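Two-arm table cell, right arm drifts after a while, wrist cable snags on the left one

Posted by Bolcombe in Robot cells and benches 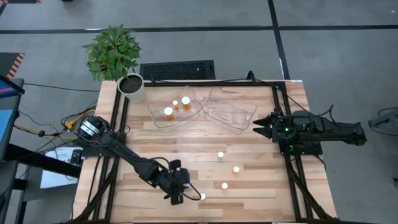 ok so two arms, one each side of a wood butcher-block table, both riding on rails. Job is moving pill bottles in and out of clear trays. Sorting practice basically, nothing medical in them. Been running since November and mostly fine.

Two problems now.

First, the right arm. Starts the morning good, then after nearly 20 cycles it closes a bit short of the bottle. Always short, same direction. Re-home it and it's good again for a while. Left arm doesnt do this at all. Green lights stay on, no fault, nothing in the log that I can find.

Second, the wrist cable on the left arm. It loops out from the wrist and gets down in among the bottles when the arm reaches low. Twice now it has knocked a small one over and then the whole run is junk. I tried pulling the slack back toward the elbow but then it goes tight when the wrist turns all the way round.

Things I did already: new cable on the right arm (no change), swapped the power supplies left for right (no change), wiped the gripper pads. Haven't touched the rails or the carriage bolts. Don't want to take the base off unless I have to, last time it took me most of an afternoon to get the two arms agreeing on where the table was.

Anyone had this? Mostly want to know what order to check things in.

Kauppinen
Carriage. I'd put money on it. Re-homing fixing it for a while doesn't rule it out, depends how your homing works. If it touches off on something at the table then it just swallows whatever the plate has moved.

Do this before you take anything apart:

Power off, arm supported. Grab the base low down, not the arm, and rock it along the rail. Any click at all = loose clamp.
Pencil line across the carriage plate and the rail. Run 60 cycles, dont re-home. Look at the line.
If the line has split, clean the rail and the clamp faces, dry cloth, then tighten the bolts a bit at a time, corner to corner. Use the torque from your rail maker, not whatever your arm feels like.
If the line is still good, leave the rails alone. Go up to the shoulder and check the screws on the motor horn. Same pencil trick there.

Also wood moves. My first table was solid staves like that and the rail screws went slack every winter when the heating came on. Ended up with through bolts and big washers underneath. Check the screws holding the rails down as well as the clamps, easy to miss.

For the cable: don't take the slack out, move it. Tie it to the forearm about a hand's width back from the wrist, soft strap not a zip tie, and let the spare loop stand up on the top side. Turn the wrist by hand both ways to the stops before you power up. If it pulls, give it a little more.

tirkthorpe
had same thing on mine, was software. update the driver

Merja Vainio
Mostly agree with Kauppinen but check heat too, it's quicker. Read the motor temps when it's cold and again when it starts missing. If the shoulder on the right arm is a lot warmer than the left, that arm is holding itself stretched out too long between picks. Add a rest pose, tucked in, 10 seconds or so, and see if the misses come later. If they do you have found at least part of it.

Wouldn't start with the driver. Both arms run the same one presumably and only one is drifting. Write down your version before you change anything anyway.

One more on the cable, check the plug at the wrist while you're in there. Mine had been tugged so many times the connector was half out and I only saw it becuase I was retying the strap.

Bolcombe
Thanks all. Did the rock test just now, there is a click on the right one. Small but it's there. Left is solid. Temps were close to each other so probably not heat, will check again on a longer run.

Pencil line is on, running the 60 tonight. Cable is strapped on top of the forearm and clears the bottles, wrist turns to both stops without pulling. Need to find out the torque for the clamp bolts, the sheet that came with the rails is somewhere in the Olcombe box.

Kauppinen
Good. Do the rail screws before the clamp bolts or you'll be doing the clamps twice.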